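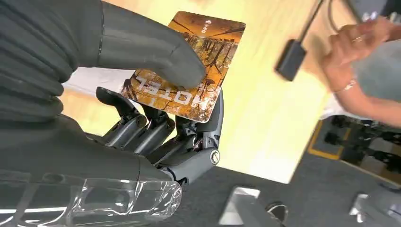 4. Card task: set-up and recording

For the Hakska hand on the Karaca arm. Read section 3 (homing) first. If the hand isn't homed, stop, go back.

4.1 Before you start

1. Arm power off. Laptop on, logger open, don't press record yet.
2. Cables. Every one of them either over the front edge or out behind the laptop. None across the organizer.
3. Organizer on the right-hand tabletop, partition running away from the arm. Push it, it should slide a little and stop. If it slides a lot, wipe the table.
4. Plastic wrap on the wrist: check for flaps near the finger joints. Trim anything that can get into a knuckle.
5. Card in the hand face up, thumb near the middle, fingers underneath. Thin glossy cards are the hard case and the whole point of the method, so dont swap in a thick one to make it easier.

CAUTION: Keep your own fingers out from between thumb and knuckles when closing. Close at 7 percent speed till the thumb touches, then let the grip controller take over.

NOTE: Card held too near the corner = it pivots on release. Regrip. Don't record it and hope.

4.2 Recording demos

1. Set block size to 36. One block is one file.
2. Start pose, arm raised, hand clear of the laptop.
3. Record. Move to the organizer. Lower. Open the thumb first, fingers after.
4. Mark the result right away: in, edge, or miss. Edge means the card is resting on a partition. Not a success, even if it falls in later.
5. Back to start pose. Repeat.
6. Between blocks shift the organizer by hand, a couple inches any direction. Without this the policy learns the table and not the slots.
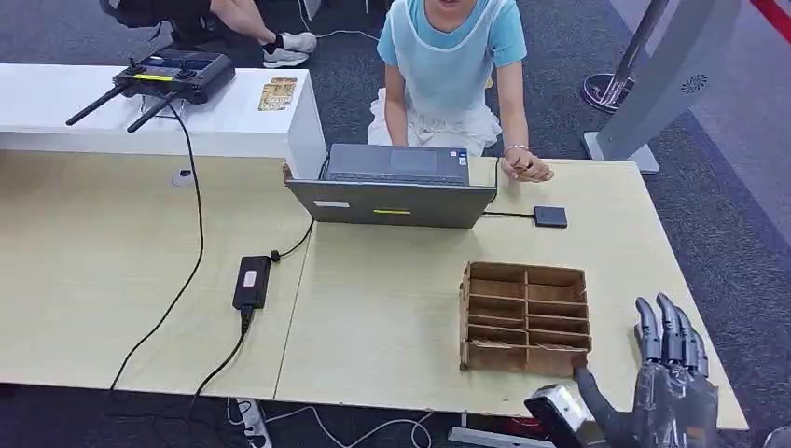
Wayne Gosselin: On 4.2 step 6, can you add rotation too? We only shifted ours and the policy was useless as soon as the box got turned. Had to redo two blocks.

Added. Shift AND rotate. Small turns, keep the partition within reach of the thumb side.

7. Misses stay in the file. Do not delete. The release model trains on them, see 4.4.

3 comments · 12 shares

4.3 If the arm stops mid-demo

1. Hands off the arm. Wait for the joint lights.
2. Discard the demo, not the block.
3. Check the cable on the outside of the upper arm. It needs slack at full reach. Most stops we logged were this.
4. Re-home the hand only. The arm keeps its zero unless power was cut.
5. Power was cut? Section 3 again, all of it.

CAUTION: never free a snagged cable with the arm powered. Even slow.

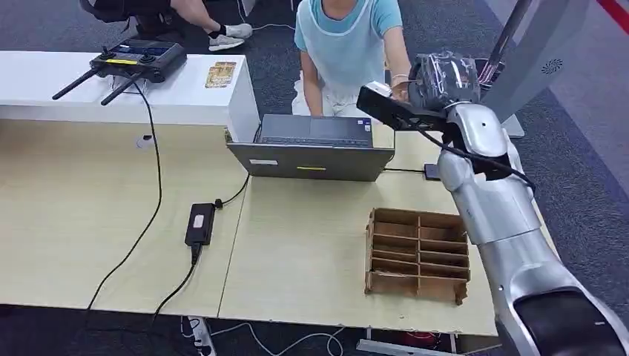
FLEMTON, May

Results so far with this procedure, for anyone deciding wether to bother. Test is 100 placements per policy, organizer moved between each.

- Baseline, position only: drops the card flat on the partition a lot. Worst in the front compartments.
- With the release model: thumb opens earlier, card goes in on a tilt. Far fewer edges. Misses the same as before.
- Wrist camera turned off: falls apart. Keep it on.

Not tested: stacked cards, paper cards, anything bent. Brodano gripper users, the numbers won't carry over, different thumb.

4.4 Fingertip tape and retraining

1. Inspect the tape on the digit tip at the start of every block. Loose flap, press it down. Flap lifts again, rewrap.
2. Overlap the layers, no bare patch at the end. Wrinkles are ok.
3. Rewrapped? Grip changes. Run 7 demos and throw them out before recording for real.
4. Write "rewrap" in the block notes. One word is enough, but write it.
5. Retrain from all blocks, never just the newest.

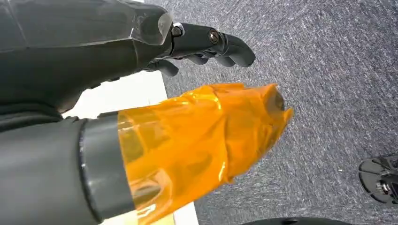 Yavuz Kaplan wrote back that fresh tape grabs the card harder than old tape does, and that his release timing was off until he put the rewrap flag in as a training input.

Good idea, do that. Flag goes in the config under grip, true or false. Default false. Old files without the flag load fine but throw a warning, ignore it.

6. Finished: open the hand, arm to rest, logger closed, THEN power off. Other order corrupts the last block.

Next: 4.5 Exporting blocks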